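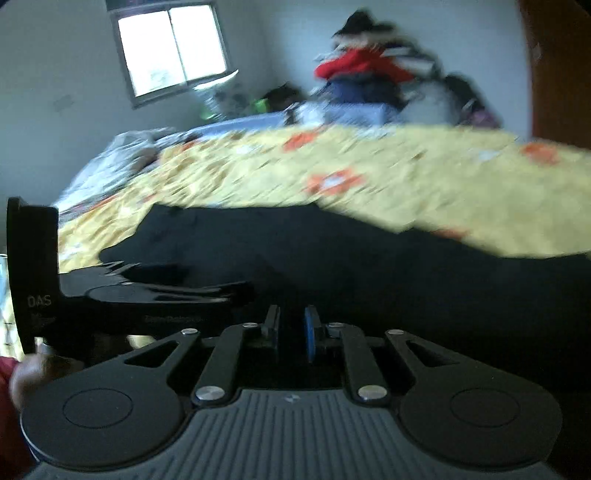 Monday, May 13, 2024 – bed making, small bedroom

Back on the bedroom job. The plan from Udero says the bed should take 200 seconds start to finish, blanket last, and that anyone can hit that after a bit of practice. I don't believe the number. Whoever wrote it was timing a bed pulled out into the middle of a big room, and a small bedroom with white walls doesn't give you that. You work where there is floor to stand on and you reach for the rest.

Blanket: the yellow one. I keep hearing that yellow is the good choice because wrinkles show up on it and you know when to stop. Maybe. My feeling is that wrinkles show up on anything if you look from low enough, and from standing height I miss half of them on any color. Would like to try a dark one before we write this down as a rule.

Times today (seconds, kitchen timer, so don't lean on them too hard):
first go – 300
second – 260, skipped the far corner
third – 285, far corner included

So the 260 is a cheat and should not go in the summary. Without it we are nowhere near 200, and I don't see where the other minute and a half is supposed to come from.

Where the time goes, as far as I can tell, is the far side. Near edge is easy. Then you lean over, pull the far edge square, and the near edge creeps up and has to be done again. I did that twice on the third go. The Leso sheet says to start at the foot and work up, both sides together, which assumes two people or very long arms. Tried it anyway. It moved the creep from the side to the foot and saved nothing I could measure.

The Mazandarani fold (back third turned down over itself, then one pull) looks great in the instructions. Mine came out crooked both times. Could be me. Could also be that it wants a heavier blanket than this one. Leaving it as undecided, but I'm not going to practice it 50 times to find out.

Question for whoever picks this up: what counts as done? The sheet says "flat and even." I would call the third go flat. Even, no. The overhang was longer on the near side by some two inches and I only noticed when I got the tape out. If we don't measure overhang, every bed passes, and then the times mean very little.

To do
– measure overhang on both sides, every go, before touching anything else
– borrow the Dimero blanket (dark, heavier) and repeat the fold
– start the timer when the first hand is on the blanket. I was starting it at the door today, which probably added a few seconds to each
– ask Udero what size bed they used

Blanket left on the bed for tomorrow.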